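The 633 to Cunville

Marisa missed the first bus. Of course. Ran the last block with one boot unzipped and the letter flat inside her coat, and the thing pulled out anyway, taillights, gone.

Next one, 39 minutes.

She sat. Read the letter again, same as before, same four lines. Your aunt's house is to be cleared by April. Come if there is anything you want. Key with Mr. Magagula at 901 Kekana Street. No hello. No sorry for your loss.

What did she want? The blue radio maybe. The good knife. Eleven years and she'd never once called on a birthday, and now she wanted a knife.

The bus came late and smelled like wet dog. Fields. A water tower with MONIDARI painted down the side. More fields. She slept some and woke with her cheek on the glass and her stop already behind her, so she had to walk back along the road with trucks going by too close.

Thulani Magagula opened the door before she knocked. Older than his handwriting.

"You're the niece."

"I'm the niece."

"You look cold. Eat something, then the key."

She said she wasn't hungry. He was already down the hall. She followed him into the kitchen, teh letter still in her hand for some reason, like a ticket.

Apples on the counter, in a white bowl with paper tucked in under them. Her aunt used to do it like that. Paper first, always, and God help you if you threw it out.
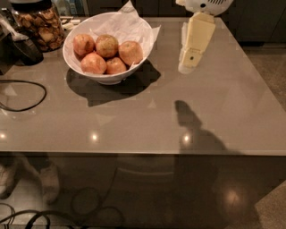

The Key

"Those are hers," he said. "From the tree. She brought them over every fall, and this year I went and picked them myself. I hope that's all right."

Marisa nodded. Couldn't do much else.

"She talked about you."

"What did she say?"

"That you'd miss the bus."

She laughed, and then it wasn't laughing, and he looked out the window for a while to be polite. A dog went by out there. A kid on a bike yelling "Dosik! Dosik!" after it.

He put the key on the counter. Small, brass, a bit of red yarn through the hole. She'd tied that yarn on. Seven years old, so she could find it in the dark.

"Radio's still there," he said. "Doesnt work."

"I know. It never did."

She picked up the key. Then an apple, and bit it standing up with her coat still on, and asked him which way was the house, though she knew.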